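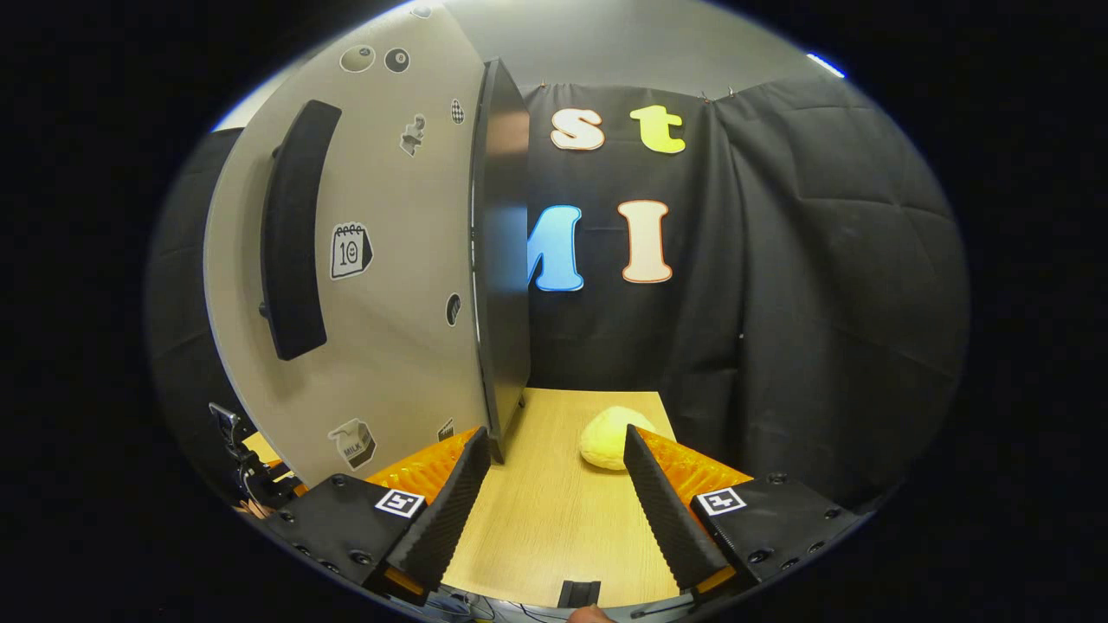 Lavanya Thampi asks whether the bread machine has to run empty before the first loaf, or if a rinse of the pan is enough. A rinse is not enough. Do the empty run, steps below.

SECTION 4 – FIRST USE, FEKA BREAD MAKER

Before you plug in

1. Take out the pan. Turn it a little to the left, lift straight up. Don't yank.
2. Pull off all tape and the cardboard ring under the pan. People miss the ring.
3. Wash pan and paddle in warm soapy water. No dishwasher, no steel wool.
4. Dry both. Wipe the inside of the machine with a damp cloth only.

CAUTION: Never pour water into the machine itself. Pan out, then fill, then pan back in.

Empty run

1. Set the machine on a flat, dry surface, well clear of walls and curtains.
2. Pan in, no paddle, no water. Turn to the right till it clicks.
3. Close the lid. Pick BAKE ONLY, set 30 minutes, press START.
4. Window open. A light smell and a bit of smoke is normal the first time.
5. When it beeps, hold STOP for 2 seconds, unplug, lid up, let it cool all the way.

Note – heavy smoke, or smoke on a later run: unplug and call Prudside service. Don't open the bottom plate.

First loaf

1. Paddle on the shaft, flat side down. Then liquids, then flour, then salt in one corner.
2. Make a small dent in the flour, yeast goes there. Keep it dry if you are using the timer.
3. Wipe teh outside of the pan. Spilled flour burns on the heater.
4. Choose program, size, crust. START.
5. Check the dough after the first knead. Sticky on the sides – one spoon of flour. Dry lumps – one spoon of water. Lid closed again quick.

CAUTION: No milk, eggs or fresh cheese with the delay timer. Not even overnight in February.

Taking the bread out

Oven mitts, both hands. Turn pan upside down and shake. Paddle stuck in the loaf? Wait untill it's cool, then use the hook. No knives, they scratch the coating.

Power cuts: under 4 minutes, program picks up where it was. Longer, start over with new ingredients.

Next: Section 5, Programs and crust settings.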